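Handling Corded Items in a Shared Two-Arm Cell
Selville Automation Practice Notes, Section 4

This section sets out the accepted practice for headphones, audio leads and similar corded items. It applies to all operators and to anyone supervising a session.

Step 1. Inspect before enabling the arms
Confirm that the stop button is within reach and that both arms are at rest. Review the floor from the wrist view as well as the side view.

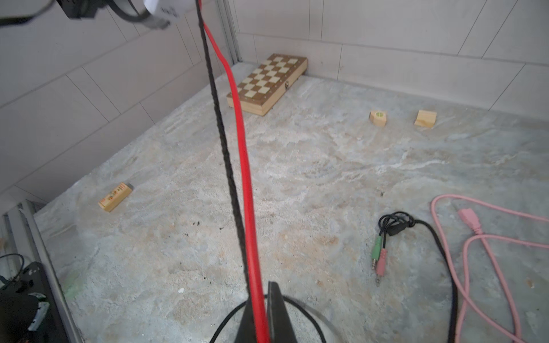

Cord checks are recorded on Form 3606 before motion is enabled. The operator notes each cord separately, together with the position of its plug. A coiled black lead with two plugs, one green and one pink, is entered as one cord with two ends. Cables that belong to the arm are checked for slack – they must never be counted as items.

Step 2. Assign one arm to each item
Only one arm may hold a given item unless the work order calls for a handover.

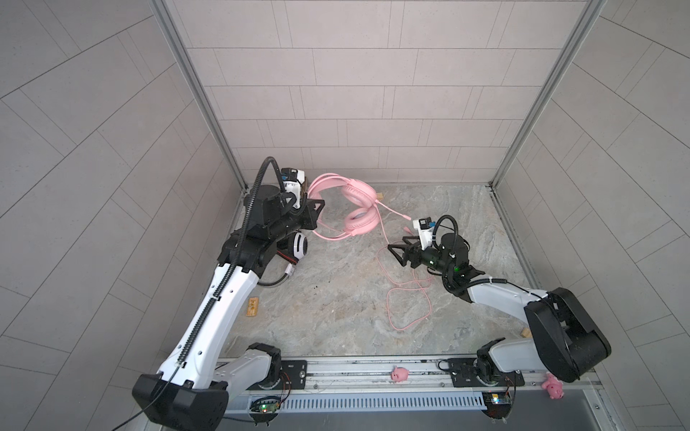

The second arm may wait nearby, but its gripper remains open and its speed is limited to 40 percent. Either operator may call a stop at any time.

Step 3. Grip the body, never the cord
Close the gripper on a rigid or padded part, such as a headband. Lift slowly and pause at 35 millimeters to see whether the cord follows freely.
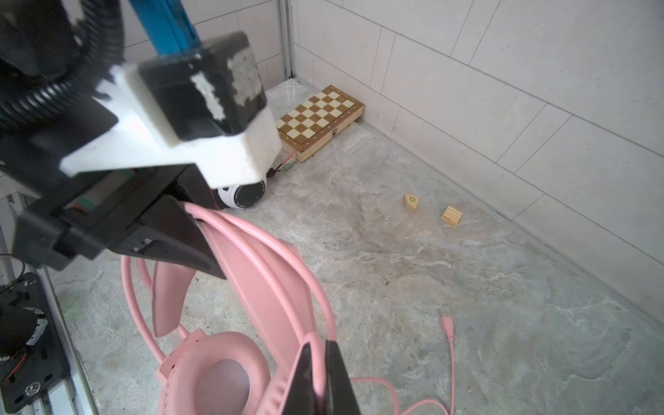
Step 4. Move and release
Keep the item low and inside the walls at all times. Lower it until it is fully supported, then open the gripper and withdraw along the same path.

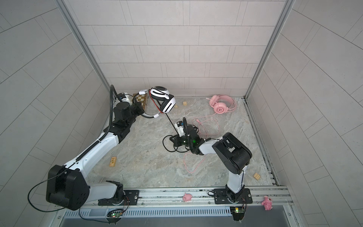
What should the operator do if a cord catches on the other arm?
Stop both arms and leave the grippers closed. The supervisor cuts power to the cell, frees the cord by hand and repeats Step 1 before work resumes.

Completed forms are kept at the Grerncombe office until the end of the project.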